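How do I get yellowing out of white shirts without wrecking the print?
Laundry & Clothing Care

Hooman Tehrani
I have a stack of white long-sleeved tees that have gone yellow at the neck and underarms. Regular detergent on warm does nothing. I don't want to use chlorine bleach on anything with a design on the chest. Is there something milder that works? Top loader, hard water.

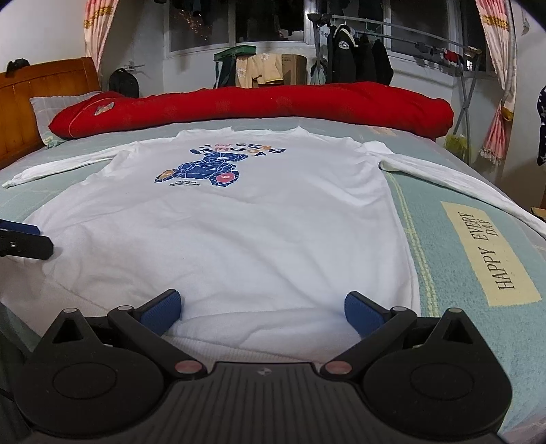 Hard water is probably part of it, as we're in Vosberg and everything white goes dull here after a year. I've tried vinegar in the rinse twice. The underarms are what bother me most, and on a shirt like the one with the blue bear I'd be scared to scrub near the lettering. Does soaking overnight hurt a print?

Kamran Asadi
Oxygen bleach powder, the color-safe kind. Dissolve it in warm water first, turn the shirt inside out and soak it for 3 hours. Overnight is too long for some prints. Then wash as usual and check the underarms before it goes in the dryer, as heat sets whatever is left. Don't mix the powder with vinegar. For hard water add washing soda to the load. If the tag says no bleach of any kind, skip all this and use dish soap on the stains.
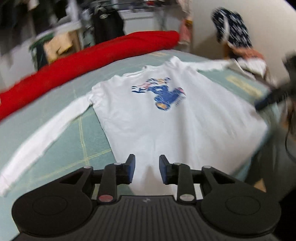 White long-sleeved tee with a blue print, laid flat

Vahidi25
What he said. I dry mine on a rack, takes till Thursday in winter lol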